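Rerkano Open Day

The Rerkano Open Day is a yearly public demonstration of simulated robot manipulation held in February at the Buvorlow campus. It is run by the Vanags automation group and covers household and laboratory tasks carried out by robot arms in rendered environments. Visitors watch the work on large monitors and may ask the operators to repeat a task from a different starting position.

History

The first open day was a single afternoon session for students from neighbouring schools, with 12 visitors and one workstation. It moved to the main hall in its second year, when the laboratory program was added. The most recent edition drew 71 visitors across two sittings. Entry is free, but places in the morning sitting must be booked.

Household program

The household program deals with doors, handles and cabinets. Operators regard handles as a useful test because a small error in the approach can leave the fingers beside the bar instead of around it. Lighting is part of the exercise as well — strong sun and hard shadow change the look of a floor or a grey door panel, and a control policy has to cope with both.
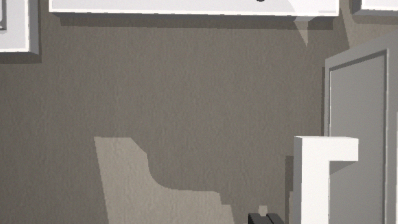
Rendered view over the gripper fingers, with a white handle and grey panelled door at right.

Each run in this part of the day is kept short. Sixteen starting positions are prepared beforehand, and the audience picks eight of them. Failed attempts are shown along with the successful ones, and the operators talk through the joint readings after each run. Questions are taken between runs.

Laboratory program

The laboratory program uses a bench layout known as Bimura. It brings together a single arm, a white instrument with a front drawer, plate holders, a multi-well plate and racks of pipette tips. Blue and yellow open bins also stand on the bench. Typical tasks include moving a plate from one holder to another and lining up the gripper with a rack. The black table top was kept from an earlier version of the layout, although paler colours were tried for a season.

Spacing between the holders receives a good deal of attention in the talk that goes with this program. The fingers need clearance on either side of a plate, and neighbouring labware limits how low the wrist can travel. 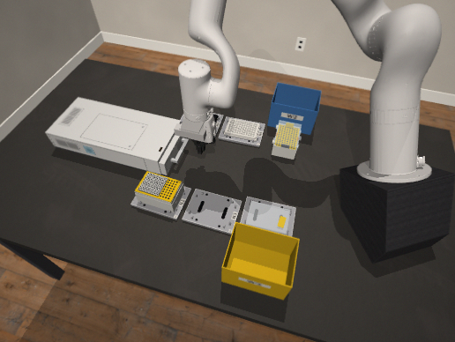
Visitor access

The hall opens at 9 a.m. and the laboratory program begins at 1 p.m. Seating is on the ground floor, with step-free entry from the car park. Printed task sheets are handed out at the door and a recording of the talk is posted on the group's website the following month.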